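A new subscription service called Stelteo went on sale this month with a promise that should make any parent squint: four minutes of planning a week, and the family actually does the things on its list. The company behind it, Fenari, says it built the service for households that keep putting off the small stuff, such as the library visit, the bike ride by the river or the board game still in shrink wrap.

Subscribers get a box of printed cards, a wall chart and a phone app. You draw cards on a set evening, stick them on the chart, and the app nags everyone until they're done. The box costs $48, and that covers the first season. After that the cards have to be bought again, a detail the sales page saves for near the bottom.

Fenari's case rests on a trial it ran itself with 400 families. It says 438 activities were completed over the season and puts that number in large type on its front page. Do the division, though, and it comes to a little more than one activity per family, for a whole season. My own household manages that by accident.

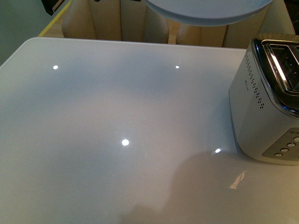 Mirela Bastos sees it differently. She took part in the trial with her two boys and said the count misses the point, as her family did one thing all season — a night walk with flashlights — and they had been talking about it for years. She would pay for the box again, she said, just to have something other than her own voice telling the kids to put their shoes on.

Fair enough. One good night walk is worth something. Whether it's worth $48, plus more cards later, is a question Fenari didn't want to take up. I asked how many families in the trial finished nothing at all. Ismael Teixeira, who answers questions for the company, wrote back that the data was "still being looked at." I asked whether the families had been given the box for free. They had.

I also asked what kinds of activities were counted, and got a sample of the card deck. A few are good. There's one about letting the youngest child pick the bus stop where everyone gets off, and I may steal it. 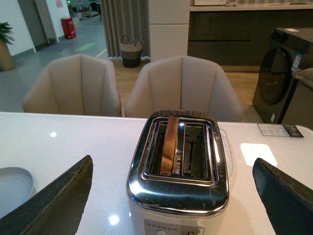
The weaker cards are the ones that count ordinary life as an event. "Cook breakfast together" is in the deck, and so is "Eat outside." Under the rules, breakfast counts if a child makes any part of it, so one slice of bread browned in a two-slot toaster, with the other slot left empty, would earn a family its sticker. "Tidy a drawer" is in there too. If those cards make up a good share of the 438, the number means even less than it seems to, and Fenari won't break it down by card.

Rosângela Coutinho, who runs after-school sessions at the Leite community center, has tried the deck with her groups and gave it a mixed review. The younger kids liked drawing the cards. The older ones worked out quickly that they could put a bad card back when she wasn't looking.

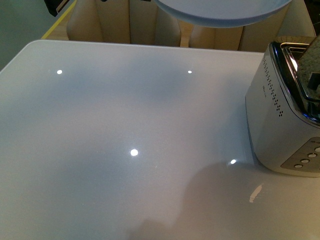

Then there's the app. It asks for the first name and age of every child in the house, and it wants permission to read the family calendar. Teixeira said none of this is shared with outside companies. The privacy page says it may be shared with "partners who help us plan," and names one, Gramik, which sells party supplies. He said the page would be updated but couldn't say when.

A second set of cards is due in November, with indoor activities for the colder months. Fenari says a new trial will run alongside it. The company hasn't decided whether those families will pay for their boxes.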